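Why Does Oil Float on Water?

My name is Mared and I love kitchen science, mostly because I'm allowed to eat near it. My favorite question came from a boy called Samuel, who lives down the street from me in Stoldale. He had poured salad oil into a glass of water and wanted to know why it wouldn't stay at the bottom. Great question!

Everything is made of tiny bits called molecules, far too small to see. In water they are packed together pretty tightly. In oil they take up more room for what they weigh. So if you fill one big jug with water and another the same size with oil, the water might weigh 1,000 grams and the oil only 800 or 900. Scientists call this density - how much stuff is squeezed into a space. The less dense liquid goes on top. 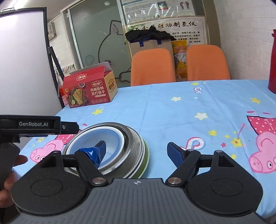 A light blue cartoon tablecloth on the table.

But why don't they mix? Water molecules really like holding on to each other. They pull together and leave the oil out, so the oil bunches up in blobs. You can shake the jar as hard as you like (put the lid on first, please!) and for a little while it looks cloudy. Then the blobs find each other and up they go.

Want to try it? Ask a grown-up for a clear jar, then pour in some water, a few drops of food coloring and 5 spoonfuls of cooking oil. Wait 30 seconds and look through the side. The color stays down in the water, and the oil keeps its own yellow. Now add one drop of dish soap and shake again. Soap grabs oil with one end and water with the other, so the cloudy part lasts much longer. I still do this one every May with my cousins.

More from Kitchen Science
Why do onions make us cry?
How does bread get its holes?
What makes popcorn pop?
Can you freeze salty water?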